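Workshop tips: Drawers and handles that open easily, borrowed from robot trials
Posted 13/08/2025 by Hadiza Wike
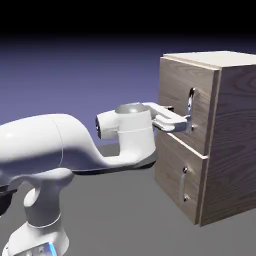
Most of what I know about sticky drawers came from building them badly. The rest came from the Berano project, where I spent a good part of last year helping to teach a simulated arm to open cabinets. The method is simple enough to describe. You build a cabinet in the simulator, let the arm try the drawer over and over, change one thing about the cabinet, and run it again. Our basic unit has two drawers, each with a vertical metal bar on the front, and the arm takes the upper bar near the middle, one finger either side. A grip in that spot pulls fairly straight. A grip up near the mounting post tends to twist the drawer front, and a twisted front binds on its runners. The same thing happens in a kitchen, only with more swearing.

The tips that follow are the parts of the work that carried over to real furniture. I tried them on a pine tallboy and on the drawers in my own workshop.

Where to put the handle

Centre it across the width of the drawer front. We ran 200 pulls with the handle centred and another 200 with it moved toward one side. The off-centre handle jammed far more often, and it was worst on wide, shallow drawers. If you like the look of an offset handle, fit a good pair of ball-bearing runners and don't load one side of the drawer.

For height, the middle of the front is fine on a small drawer. On a deep one, I go a little above the middle. Mark both screw holes on masking tape first and check them with a square before you drill.

How much room behind the bar

The arm did poorly with handles that sat close to the drawer front. Its fingers hit the panel before they got around the bar. People manage better, but anyone with sore knuckles or thick gloves has the same problem. At 16 mm of clearance the arm missed often enough that we dropped that handle from the set. For my own drawers I now use bars with twice that.

Bar or knob

Bars won easily. A round knob can slip in a flat grip, and the arm had to line up much more carefully. My father-in-law has weak hands and came to the same view without a simulator. If you have to keep old knobs, a thin rubber washer behind each one stops it spinning. Do up the screw snugly and leave it there, as overtightening will crush softwood.

Friction

This was the setting we changed most. Plasturley, our simulator, lets you set how stiff the runner is, and we trained the arm over a range of 14 settings, from nearly free to badly swollen. An arm trained on one stiffness only was good at that drawer and poor at all the others. Trained on the whole range, it learned to start with a slow pull and add force as needed.

You can use the same slow start at home when a drawer sticks:

Take the handle in the middle and pull gently until the slack is gone.
Hold the pull there and ease it slightly left and right.
If it still won't come, take out the drawer above or below and look in with a torch.
Don't yank. That is how fronts come off.

For wooden runners, rub a plain candle along both faces and work the drawer in and out a few times. Paste wax lasts longer. Stay away from cooking oil, which goes gummy and collects dust. Metal runners want a wipe with a dry cloth and a small amount of dry lubricant.

Swollen drawers

Wait for dry weather before you plane anything. I took a shaving off a drawer in March, in a wet spell, and by winter it rattled. If you can't wait, sand only the shiny patches where the wood has been rubbing, then seal the bare timber.

What didn't carry over

Simulated drawers don't have socks in them. Adeleke, the second cabinet set, did add weight inside the box, but the load never shifted or poked up into the frame. On the workshop bench at Etden, a real drawer with loose chisels in it stopped the real arm in 6 trials, and each time the cause was a handle standing up against the rail. A divider fixed it – I glued in a strip of scrap ply.

Next month I'll cover hinges, which we have only started on. Doors swing, so the hand has to follow a curve, and the handle position matters in a different way.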